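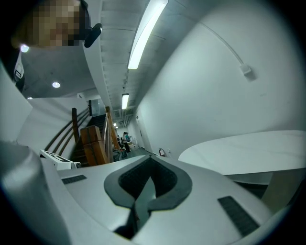

**3.2 Recording sites and the view from the gripper**

Demonstrations for the Skistico set were recorded in furnished buildings that remained in normal use, and no site was cleared or repainted for the study. The policy therefore has to work from images in which much of the content has little to do with the task. The camera on the hand-held gripper makes this plain (Figure 1, top). Its own housing fills the lower half of the view, a staircase and a long corridor lie beyond it, and fluorescent tubes run along a concrete ceiling. Two people stand farther down the corridor. The wide lens bends the straight wall on the right into a curve. We kept images of this kind in the training data and applied no crop before the encoder, except in the comparison reported in Section 4.3.

Operators were told to work at their usual pace and to face the furniture squarely before the first contact. They received no feedback on the quality of a recording until the session was over. Marcelino Llorente and Facundo Painemal wrote the operator instructions and trained all operators in person. A total of 191 demonstrations of drawer tasks were recorded. Of these, 176 passed the checks described below and were used for training. The remaining demonstrations were set aside in full; we did not try to repair them or to use parts of them.

**3.3 Pose estimation and contact labels**

The pose of each gripper is taken from two sources. The first is visual-inertial tracking from the gripper camera, which runs through the whole recording. The second is marker detection from the head view, which is available only while the markers can be seen. The two are joined in a sliding-window estimator – the same one used in the earlier Lesura study – and the head view is given more weight when both markers on a gripper are detected.
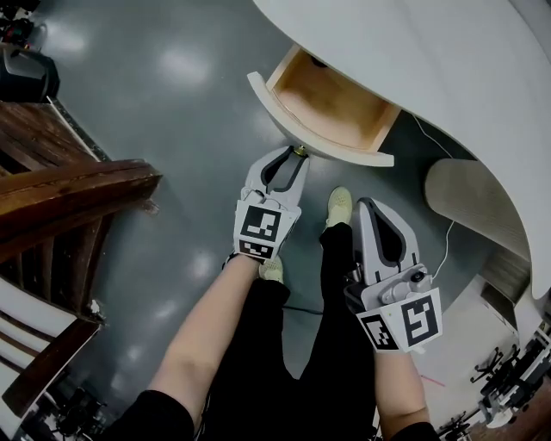

Contact labels mark the interval in which a gripper holds a handle or knob. They are needed because the motion of the hand alone does not separate a firm grasp from a near miss, and errors at this stage carry over into the pull. Labels were assigned by hand from the head view, which shows the jaws and the furniture together. In Figure 1 (bottom) the left gripper is closed around a small brass-colored knob on an open drawer, and the instant is labeled as contact for the left side. The right gripper is away from the drawer and receives no contact label. Each gripper carries a larger and a smaller square marker, so that a pose can still be found when one of the pair is hidden or blurred.

**Figure 1.** Views from the drawer task at one site. Top: gripper camera. Bottom: head view, with the left gripper on the drawer knob.

A demonstration was rejected if the two pose sources disagreed for a sustained period during contact, or if the contact label could not be assigned with confidence. Most rejections fell under the first rule. They were concentrated in recordings where the operator leaned far over the furniture and the forearm came between the head camera and the markers. Glossy floors were a concern at the planning stage, given that reflections can be mistaken for fixed features by the tracker. We found no clear link between floor type and rejection, although the number of sites is too small to rule one out.

**3.4 Held-out evaluation**

The policy was evaluated on 34 trials with drawers that did not appear in training. The Bado baseline was run on the same drawers, from the same starting poses. A trial was counted as a success only if the drawer was opened and the knob was then released without moving the drawer again. Results are given in Section 4, together with the effect of removing the marker-based correction from the training poses.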